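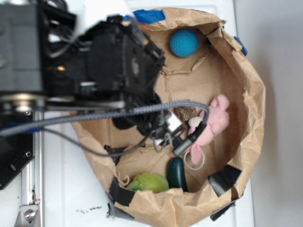 作者:Canan Dağdelen,Haredley 抓取单元维护工程师
校对:Muammer Şimşekoğlu

故障代码 2612:纸袋取物时线缆挂碍的排查与处理

适用范围:Getley 工位,从敞口纸袋中逐件取物的任务。控制器为 Valtonen,任务脚本由 Wistis 下发。固定在台面上的其他工位可参照第三节以后的内容。

一、故障表现

机械臂下探到袋口以下后,腕部力矩读数持续偏高,夹爪尚未接触物体,控制器即判定碰撞并停机,报 2612。复位后能退回安全位,但再次下探时在相近高度重复报错。3 月份同一工位共停机 14 次,其中 5 次在退回途中把袋沿的胶带扯开,2 次把袋内物体带出袋外。

前几次按力矩传感器零漂处理,重新标零后运行正常,换一个取物点又会报错。标零不能解决问题。

二、原因

外走线的编织线缆从左侧水平引到夹爪上方,绕过夹爪后向下弯,弯曲段进入袋口范围。另有一根较细的深色线垂在它下面,弧度更大,一直拖到接头处。夹爪朝袋内倾斜时,线缆弯曲段先于指尖碰到袋沿或袋内的毛绒玩具,拉力传到腕部,控制器无法区分这一拉力与真实碰撞。

毛绒类物体比硬质物体更容易触发。带吊绳的玩具还要单独注意:白色细绳圈可能套住接头,抬臂时报错会晚于实际挂住的时刻,日志里的坐标不能直接当作故障位置。

三、停机后的处理

1. 按下急停,确认驱动器断使能。不要在使能状态下伸手进袋。
2. 不要先点“复位”。复位会触发自动回退,线缆若已套住物体,回退会扯动袋子和接头。
3. 目视检查线缆与袋沿、袋内物体之间有无缠绕。有缠绕时一手托住夹爪,一手把线缆向臂体方向抬起,再解开物体。
4. 检查接头根部。外皮有压痕或接头松动的,更换线缆,不得用胶带缠裹后继续使用。
5. 解除急停,以手动低速沿工具轴向退出,臂完全离开袋口后再复位。

四、重新走线

1. 臂移到任务最低点,腕关节转到任务中用到的两个极限角,分别记录线缆所需长度,取较大值。
2. 余量收在大臂一侧,用扎带固定。夹爪附近只留腕部转动所需的弧。
3. 细线与编织线缆并行绑扎,绑扎点之间不得下垂。扎带不要勒紧,线缆应能轴向滑动。
4. 空袋状态下低速走完全部取物点,观察线缆最低处。最低处不得低于指尖根部。

五、袋子的固定

袋沿向外翻折后用胶带固定在原位,翻边皱褶较大时压平再贴。胶带只负责定位,不能靠它承受拉力。袋沿有撕裂口的应换袋,线缆编织层容易卡进裂口。

同时检查底板螺钉以及铝型材导轨端部支架上的六角螺栓。多次碰撞停机后曾发现该处松动,取物点整体偏移,现象与视觉标定误差相似。

六、参数

在线缆整理完成之前,不得调高碰撞阈值。Getley 工位曾有人临时放宽阈值以保证节拍,当班没有报错,下一班接头针脚被拉弯。阈值改动须记入工位日志,注明改前值和改动人。

七、恢复运行

放入全部待取物体,低速连续取放一轮,再以额定速度取放一轮,两轮均无 2612 方可交还生产。若仍报错,导出停机前的腕部力矩曲线:缓慢爬升多为线缆受拉,突跳多为夹爪撞到硬物,后者转查视觉定位和下探高度。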